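Stellel Hand Demos

Demonstrations for a two-finger gripper, recorded by remote control at the Endton lab. Released March 19, 2020.

Contents
644 episodes, 5 tasks, 2 camera views per episode. Episodes longer than 3000 steps were dropped.

Notes
Operators had a short practice run before recording. Failed attempts are kept and marked in the labels file - filter them out if you only want clean runs. 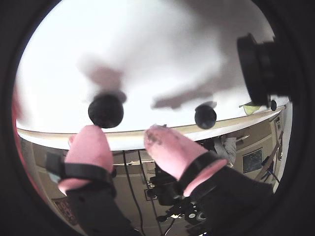 Wrist view: pink fingertips close to the two black spheres.

Licence
Research use only. Please cite Stellel.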